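# Tape-Square Stacking: A Tabletop Block Activity for Slow Afternoons

I have set this activity up more times than I can remember, first in my own kitchen and later for the Thursday group at Nenbridge, and I still think it's one of the nicest things you can do with a handful of plain colored blocks. You mark out a square on the table, you line up your cubes, and you build a small tower inside the lines. That's really the whole of it, but the little choices along the way make it more or less fun, so let me take you through how I do it.

## What you'll need

- A few wooden cubes in different colors (red, yellow and green is a good trio)
- A roll of black tape, the matte kind if you have it
- A table with a smooth top
- A soft cloth

My cubes came out of a mixed tub from Quintero, 95 pieces in all, and I've been pulling the same favorites out of it ever since. Worn ones are fine! I like them better once the edges have softened a bit.

## Step 1: Mark the square

Wipe the table and let it dry. Tear off four strips of tape and press them down flat, starting with the strip farthest from you. Let the strips overlap at the corners and don't fuss over ragged ends — a slightly crooked square works every bit as well as a perfect one. I make mine big enough that a tower has some breathing room on every side.

## Step 2: Line up the cubes

Before anyone stacks anything, I like to set the cubes in a row that leads toward the square. It gives you a chance to talk about the order of the colors, and it makes a tidy starting point you can come back to for the next round.

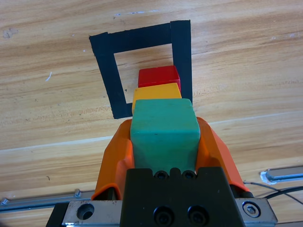
*Red at the far end, partly inside the tape, with yellow next in line.*

If you're playing with a younger child, let them choose the order. With older ones, call out a color pattern and have them build it from the bottom up.

## Step 3: Pick up and place

Hold each cube by two opposite sides, with the top face level. Go slowly on the way down. Most tumbles come from letting go a moment early, so wait until you feel the wood meet the table, and then open your fingers and lift them straight up. 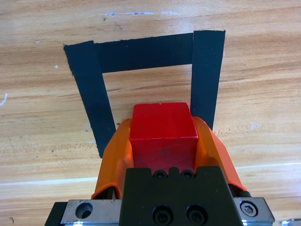
**Can I use plastic blocks in place of wooden ones?**
Plastic blocks are fine as long as they have flat faces, though very light ones slide around more and you may want to keep your towers short.

## Step 4: Build the tower

Set the first cube down inside the tape and leave it be. Bring the second one over the top, look at it from the side as well as from the front, and lower it. A small offset is nothing to worry about if most of the cube is supported. The third one is where people start holding their breath, and it's worth taking a second look at the two underneath before you add it.

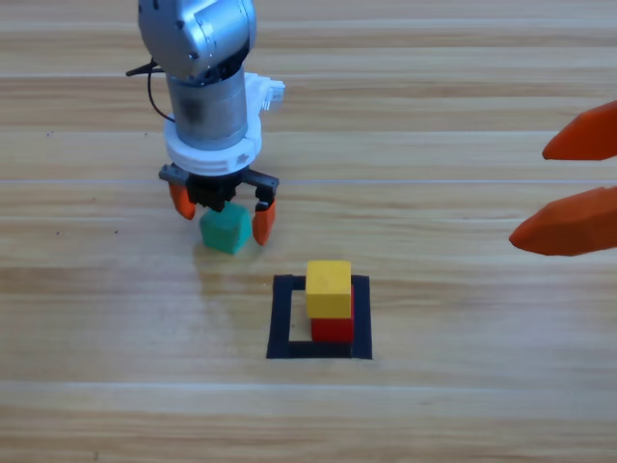

*Yellow on red inside the square, and green still down on the table.*

We play a version we call Flirkier, where you get 13 seconds for each cube and have to start over if the tower leans out past the tape. It gets loud. For a calmer table, skip the clock and take turns, one cube each.

## Step 5: Start again with a new order

When you've had enough of one tower, take it down from the top, one cube at a time, and choose a different color for the bottom. I've found that eight rounds is plenty for one sitting, and a few less if dinner is on the way. 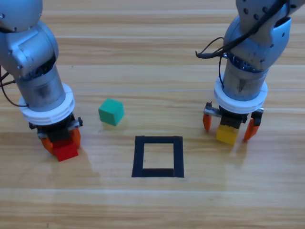
*The red cube, down close to the wood.*

## Putting it all away

Peel the tape back slowly and at a low angle so it doesn't lift the finish. If there's any stickiness left, a cloth with warm water and a drop of dish soap usually takes care of it. The cubes go back in the tub, and the tape goes in the kitchen drawer, where I will spend ten minutes looking for it next week.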